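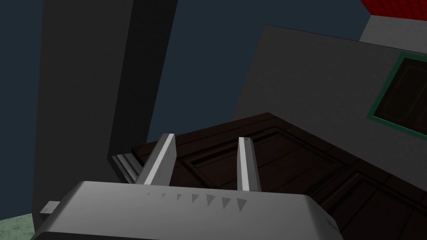
*Two gripper fingers in pale grey, computer render.*

Hello Maite, and sorry this one is a bit of a ramble. It's been a busy stretch on the Otlow van and I've got more good news than bad, so I'll start with the driving.

We've now done 429 miles on the electric conversion, nearly all of it on the loop out to Verkevden and back. I was nervous about the long hill (you'll remember the old motor cutting out on it last autumn!) but the new one pulls up there without any fuss, even with sandbags in the back. It's still noisier than I'd like. There's a whine from the reduction gear at low speed that you can hear with the windows shut, and a heavier oil made no difference at all. I've sent the gear off to be measured and should have it back before the end of March.

The battery tray is in, and it's the Novodeck one after all. I know we'd said we would make our own, but by the time I'd added up the welding and the testing it made more sense to buy. It did mean moving the handbrake cable, and that took me two goes, the first of which rubbed on the propshaft. All sorted now, and I've put a guard over it.

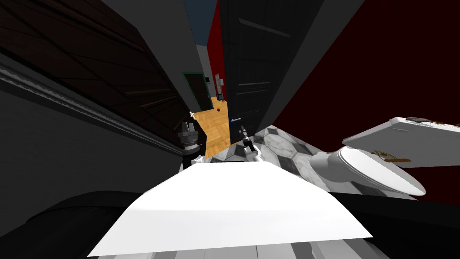
The bodywork is further along than the plan says it should be, mostly thanks to a dry spell and a friendly sprayer who had a gap. Both sills are cut out and replaced, the rear doors hang properly again, and the load floor is down. We still have to settle on a colour. I keep coming back to a teal, the sort of shade on the frame round that dark door at the far side of the room, with the bumpers left black. If the fund has strong feelings about it, please shout soon, as the paint has to be ordered by the middle of the month.

Charging is where we've slipped. The charger itself is fine, but it won't talk to the second public post we tried, and it dropped out after almost 20 minutes on the first. I think it's a software setting on our side and I've asked for the updated file. In the meantime we're charging at the workshop overnight, so the road testing hasn't stopped.

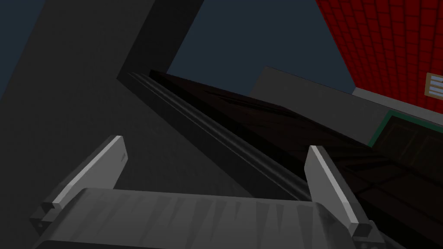 **Will the van be ready for its inspection on time?**

Probably a fortnight late. The brakes and steering are done and the wiring is labelled, but I don't want to present it until the charger has behaved itself for a full week.

On money, we're a little under on parts and a little over on labour, and the two come close to cancelling out. The Menzies invoice for the motor mounts is paid. I'm not asking for anything extra this time, though I'd like to move the leftover tyre money across to the gear repair if you're happy with that. A one-line email is plenty.

I'll send the range figures once the gear is back in and I've done the Verkevden loop with a full load.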